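Vovura Journal: Set-up Guide
Section 4. Your name entry

The name entry is the first page in every Vovura journal. It holds the name or names you write under, how each one is said aloud, and any notes you want to keep about them. You need to fill it in before you can use free writing, word pairs or the read-aloud voice.

You will need your Vovura account and a working microphone. The microphone is only used in 4.3.

4.1 Opening the name entry

1. Sign in and choose Journal from the left-hand menu.
2. Choose Names, then New entry.
3. Type your name as you normally write it. Accents, hyphens and apostrophes are all accepted. The limit is 100 characters, spaces included.
4. Choose Save. The entry appears under Names with a grey dot, meaning it has no sound attached yet.

Note: If your name is written in a script that does not use capital letters, turn off Tidy capitals before you save. The setting is under Names, then Display.

Caution: Do not put a password or an account number in the name field. The field is shown at the top of every exported page.

4.2 Adding other names

Many people answer to more than one name: a nickname used by family, a name from before marriage, a name that colleagues find easier. Each can have its own line in the same entry.

1. Open the entry and choose Add a line.
2. Type the other name.
3. Pick a label from the list (Family, Work, School, Former, Pen name) or type your own.
4. Repeat for each name, then choose Save.

The first line is the one the journal uses to greet you. To change it, drag another line to the top. On a phone, press and hold the line until it lifts, then drag.

Note: Lines labelled Former are left out of exports unless you tick Include former names on the export page.

4.3 Recording how a name is said

The read-aloud voice guesses from spelling, and it will get some names wrong. It tends to read Chou to rhyme with "shoe" in one place and "show" in another. A recording fixes the sound for good.

1. Open the entry and select the line you want.
2. Choose Record. Allow the microphone if your browser asks.
3. Wait for the red bar, then say the name twice with a short pause between.
4. Choose Play to check it. If it sounds right, choose Keep. If not, choose Again.
5. The grey dot turns green once the recording is stored.

If you cannot record, use the spelling method instead. Choose Spell it out and type the name in parts, with a hyphen between each part and capitals for the part you stress. The practice name supplied with the journal, Skoseo, would be typed as sko-SAY-oh.

Note: The two methods cannot be used on the same line. Keeping a recording deletes anything typed under Spell it out.

4.4 Writing the name note

The name note is a free piece of writing attached to the entry. You can say whatever you like in it: where the name came from, who else has it, what you think of when you hear it called out in a waiting room. The limit is 3000 words.

1. Open the entry and choose Note.
2. Choose a page style. Plain is the default. Teltau has wider lines and larger type, and is easier to read on a small screen.
3. Write. The journal saves every time you stop typing.
4. If you get stuck, choose Prompt. A question appears above the page and goes away when you start to type.
5. Choose Close when you have finished.

You can turn prompts off altogether under Journal, then Writing. Doing this also turns off the reminder that appears when a note has been left open overnight.

Caution: Closing the note and deleting the note are next to each other in the menu on older phones. A deleted note stays in the bin until you empty it.

4.5 Choosing who can see the entry

A new entry is private. To share it:

1. Open the entry and choose Sharing.
2. Select Name only, Name and sound, or Everything.
3. Type the email address of the reader and choose Send.
4. To stop sharing, open Sharing again and choose Remove beside the address.

Name and sound is the usual choice if you only want people to say your name properly. The note is not included.

Note: A reader who has already saved a copy keeps that copy after you remove them. Shared entries show the date they were last changed, not the date they were written.

4.6 If something goes wrong

The dot stays grey after recording. Reload the page. If it is still grey, the recording was not kept, so repeat 4.3 from step 2.

The greeting uses the wrong name. Check which line is at the top of the entry.

Accents are missing from an export. Choose PDF as the export type. The plain text export only keeps accents if Unicode is ticked.

The note will not open on a second device. Close it on the first device, then wait for the padlock to disappear. 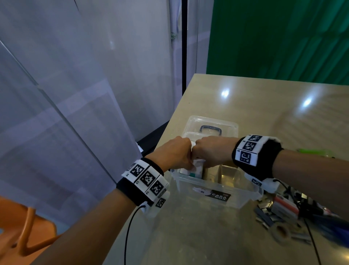 Hands at the tabletop, in both pictures. 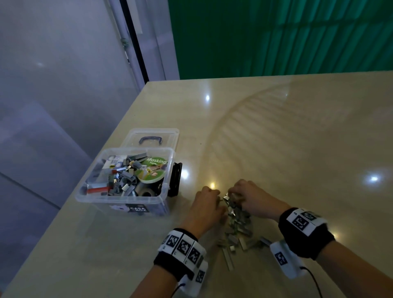
Reading time: 4 minutes
Last updated: 2021-03-11

4.7 Before you go on to Section 5

Section 5 covers word pairs, where you write down the first thing a word brings to mind. It uses the top line of your name entry as the first word, so check that the line is correct before you begin.

If you would prefer to start with a different word, open Journal, then Word pairs, and untick Begin with my name. You can tick it again at any time without losing pairs you have already made.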